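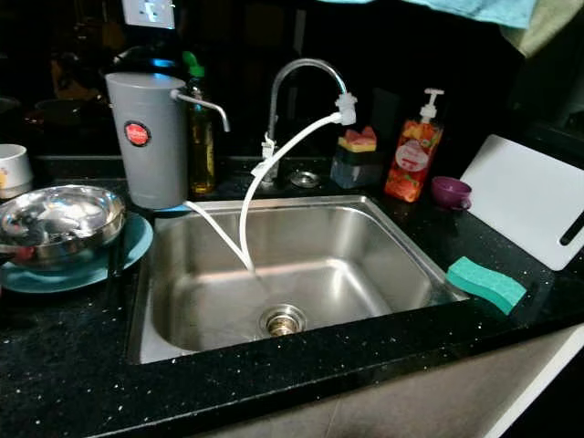
Kitchen sink and dishware inventory: README
By Lamduan Thammasiri and Cristian Agudelo
May

This file covers the washing-up area of the Kurngate kitchen and goes with the item table (items.csv) and the placement notes (notes.txt). The reference state is the sink with no dishes in it. Fixed items are recorded first: a single rectangular basin in stainless steel, a black speckled granite countertop, a chrome gooseneck faucet with a white adapter at the tip, and the gray cylindrical water filter left of the sink. Two white hoses end in the basin, one from the faucet adapter and one from the filter. Both are listed as fixed and should not be entered as loose items.

Item table

The table has 24 rows and 2 header lines. Columns are item_id, name, main_color, material, zone and remarks. Material stays blank unless Dulce Ponce confirmed it by hand. Zones are basin, left_counter, back_ledge and right_counter. An item resting on another item takes the zone of the lower one.
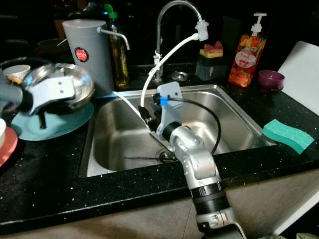 Stacking is recorded in the remarks column with the word "on" or "over" followed by the item_id of the lower piece. A tilted piece gets "over" even when part of it touches the piece beneath. The stainless steel bowl on the left counter, tipped up on its edge above the teal plate, is entered this way. The plate itself lies flat and needs no remark. Small cups get their own rows and are never merged with the bowls. The red plate is a separate row in the same zone.

Colors use the short list in notes.txt. Teal is kept apart from blue and green. Red includes coral.

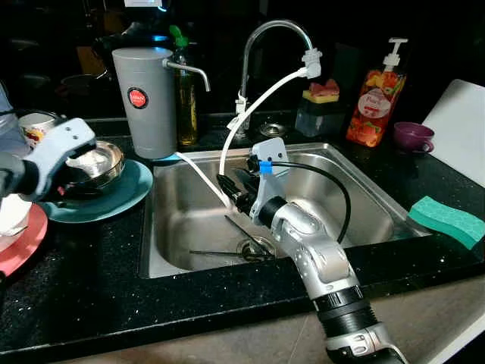
Printed designs go in remarks, with main_color taken from the background. Bottles are entered by container and cap color only; contents are left as "unknown" unless there is a readable label. Logos on fixed items are not transcribed.

Known issues

- Rows 20 and up were entered by Giuliana Betancur from a second list and use "grey" in place of "gray". Search for both.
- The sponge and its caddy share one item_id.
- The zone boundary between left_counter and back_ledge is not measured.

Changes go to Cristian Agudelo.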